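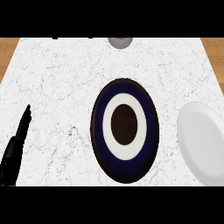

*Figure 1. Tabletop view in the simulator, with one arm in view to the left of the ringed plate.*

## Checking plate segmentation in Parnari

This procedure applies to the Bumurum two-arm simulation and should be completed before any change to the grasp planner is submitted.

1. Load the marble tabletop task and set the random seed to 105.
2. Open the perception panel and select the Nirard mask overlay.
3. Confirm that the ringed plate is returned as a single object. If its coloured bands are split, raise `merge_radius` to 40.
4. Enable `allow_partial` so that the white plate at the right edge retains its label.

Repeat the check with a gripper over the plate. 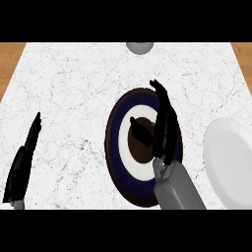

*Figure 2. Right gripper over the ringed plate, at a small black object.*

The plate mask must remain one object despite the occlusion. Record the result in the task log.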